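Datasets Docs Changelog Issues Licence

Data > Home and garden > Vivgate paint and finish labels

# vivgate-finish-labels

A table of what the labels on interior timber finishes say, set beside what people reported after using them. It covers clear varnishes, hard-wax oils and tinted stains. Colour, drying time, coverage and smell are the main fields. Read the limits below before you draw anything from it, especially a ranking.

## What is in it

There are 2000 rows in `labels.csv` and 800 in `reports.csv`. A row in the first file is one product in one tin size, so the same finish can turn up three or four times. That inflates the count, and I'd rather say so here than have someone quote the bigger number as if it meant 2000 products.

The second file is looser. It holds short reports from people who put a finish on a table, a floor or a door and wrote down how it went. They chose to write in, which tells you something about who they are. A person whose varnish dried overnight without trouble seldom sends a note.

## Where it came from

Most of the label text was typed up by hand over one August from tins on shelves and from product sheets. The Festetow sheets were the cleanest. The Trerkilari ones changed their layout partway through, and some fields were moved under new headings with the same numbers, so I have kept both headings in `label_heading_raw`.

The reports came through a web form hosted at Vivgate. The form was open to anyone and there was no check that a person had used the product they named.

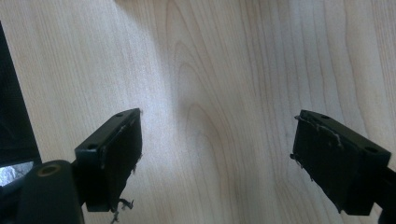
## Fields worth doubting

`dry_hours` is the label's figure. Labels rarely state the temperature or humidity behind it, and where they do, it tends to be a nicer room than most of us own. Treat it as a claim by the seller.

`coverage_m2` has the same problem. One coat on sealed, sanded timber goes a lot further than one coat on a thirsty old door, and I can't tell from the sheets which was meant.

`colour_name` is close to useless across brands. "Natural" is used for everything from water-clear to a fairly strong honey. If you want to compare colours, use `colour_seen` in the reports file and accept that it's somebody's opinion under somebody's kitchen light.

`low_odour` is a yes or no copied from the front of the tin. I found no common test behind it. Reports of strong smell from products marked yes are left in.

## Missing values

Blank cells mean the label said nothing. The text `Na` is a product line, and it has caused a fair bit of grief. Several spreadsheet programs and at least one popular reader turn it into an empty cell on import. Switch that behaviour off when you load the file, or you will lose 29 rows of perfectly good labels and never notice.

## Known faults

- Prices were dropped. They went stale before the typing was finished.
- Litres and millilitres were mixed in early versions. They have been converted, but I wouldn't swear to every row.
- Some 1000 label rows have no matching report at all.
- Tinted stains are thin on the ground compared with clear finishes.

## Please don't

Please don't average `dry_hours` by brand and call the lowest one fastest. People have done this with the earlier version and it made a tidy chart that meant very little.

## Changes

The current version merges duplicate reports and restores the `Na` line. Corrections are welcome through Issues. Send the wording from the tin, with its tin size, and I'll fix the row when I next have a free Monday.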